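I've had the Kamier parts bins for a bit under four months now, bought in March with my own money, and I'm still not sure I'd buy them again. I held off writing this because the first fortnight with any storage is a honeymoon. Everything is tidy. You walk past the shelf and admire it. Come July, the shelf has had real life poured into it and you find out what you bought.

The set I ordered is the mid-size one, steel, open-topped, grey, sold as "workshop grade". That phrase does a lot of lifting on the Kamier site and I couldn't find a definition of it anywhere. I asked by email and was told the bins were "built to the standard a workshop would expect". Right.

## What they say, what I got

The listing claims each bin holds 30 kilos. I don't own 30 kilos of anything that would fit in one, so I put in bags of tile adhesive until the bathroom scales said 27 and left it on the shelf over a weekend. The base bowed a little and stayed bowed. It hasn't got worse. Whether you care depends on whether you slide them, and I do, so now that one rocks.

The rolled edge is good. I'll give them that without grumbling. I had an old set from Starilton whose rims were so sharp I kept plasters in the same drawer, and I haven't cut myself once on these.

The finish is another matter. It marks if you so much as look at it. Screws, hinges, a pair of pliers dropped from no great height, all of it leaves a trail. The site says "scratch-resistant". Mine looked ten years old by May. If you like that look, fine, but then don't pay extra for the coating.

Labels: there's a slot on the front for a card. The cards supplied are too thick for the slot. Éabha Cullinane, who has the same set in her shed, trimmed hers with a craft knife and says it took an evening. I used masking tape.

## Stacking

They stack if they're empty. Filled, the upper one sits slightly forward and you start to worry about your feet. Kamier sell a separate stacking rail, which tells me they know. I haven't bought it and won't.

## Steel or plastic?

Most of the replies I got when I moaned about this on the forum were some version of "just buy plastic". Yaw Ankrah swears by the Asix tubs and I did borrow two. They're lighter, quieter and a good bit cheaper, and they went brittle at the corners in his garage over one winter. He says that's my opinion. I've seen the corners.

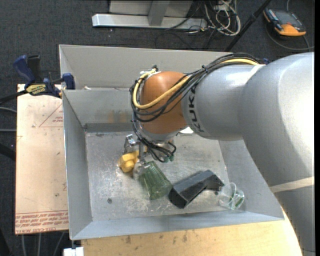 Metal also makes a racket. If you're rooting for a washer at six in the morning in a house with thin walls, the whole family will know. I cut a bit of old carpet for the bottom of the two I use most and that helped, though small screws now hide in the pile.

## Price

Too much, bluntly. Wait for one of their sales, but check the price the week before, as the "was" figure seemed to creep up just ahead of the last one.

## Would I recommend them?

For heavy, awkward stuff you rarely move, yes, probably. For small fixings, no. Get something with a lid and dividers. I've kept four for plumbing bits and passed the rest to Matúš Kopecký, who wanted them for firewood kindling and hasn't complained so far.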